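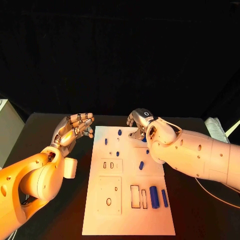

Sorting before gluing

20/09/2021

I used to start gluing as soon as I had the first two parts loose. Then I'd find a tab I had missed, or a piece that belonged under the one I had just stuck down, and the evening went into peeling card apart. Now I lay everything flat first and leave the glue in the drawer until I know what each shape is for.

The sheet helps. It's a long pale one, and I keep it square to the front of the table so the near edge gives me a line to work from. Thin panels stay with other thin panels. Cut-out shapes get a space of their own. The blue pieces I like to see all at once, so I never stack them.

My current project is a small boathouse from a Wolten kit that Dougal Chisholm passed on to me in August. He had opened it and lost interest. The instructions run to 4 pages and the drawings are small. Step two shows the roof before the walls, which I ignored. Walls first, then the floor, then the roof dry-fitted and taken off again.

Some things I've settled on:

A dark table is easier on my eyes than the white one I had before. Small offcuts show up on it.

I turn the lamp low and to the side. Score lines are hard to find under a light straight overhead.

I don't sort by part number anymore. I sort by shape and check the number when I pick the part up.

Annag Swanson asked in the comments which glue I use. It's the Nisbet one in the thin bottle, and I put it on with a toothpick. The nozzle lets out too much for narrow tabs.

The walls are next. I still need a new blade before I trim the window openings.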